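Collecting Demonstrations for a Household Gripper
Project report, January 2021

Project name: Trillska
Supervisor: Kerstin Reuter

1. Goal

The goal of this project was to collect a set of examples that a learning system can use to pick up and put down small kitchen items. Earlier student groups trained on recordings from a lab bench. Their model did well on the bench and badly in the two apartments where it was tested. We wanted recordings from a real home, with the furniture left where it was.

2. Setup

All recordings were made in one apartment. The arm was moved by hand by one of us while a second person ran the recording software, Zodero, on a laptop. The only view we saved was the one from the small camera near the gripper. We decided against a fixed room camera, as the training code from the Romard project takes a single video stream and we did not have time to change it.

Each example starts with the arm in a free position, moves to the item, closes the fingers and ends when the item has been set down somewhere else. We also recorded approach moves without any grasp. These were added after the first week, when Kerstin Reuter pointed out that almost all of our clips began with the item already close to the fingers.
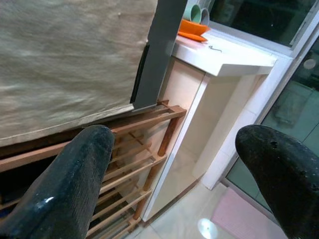
Photo: Trillska project group, wrist camera

Views like this one, with the fingers over the floor and the white cabinet behind them, come from the approach part of the set. The items on the countertop, such as the orange tray or lid, are small and near the top, and the two fingers take up much of the lower half. We left the fingers in and did not mask them. The model has to know where its own fingers are, and their position in the image is useful for that.

The bright spot on the tiles was a bigger worry. A glare spot can look like an object to a small network. We kept these images and gave them the tag "glare" so that they can be left out in a later test.

3. Data

We planned 400 examples and recorded 173 that passed our check. Most of the rejected ones had missing gripper readings at the start – the logger took up to 5 seconds to connect, and we did not notice this until June. After that we waited for the first reading before moving the arm.

Labels were added in the Kohlhase tool. Two people labeled the first 100 examples separately. Where they disagreed, it was nearly always on the moment of contact, so we changed the label from a single point to a short interval.

4. Open points

The set covers one kitchen and one type of floor. Evening recordings are few. The training run on the full set has not been done yet and will be part of the next report.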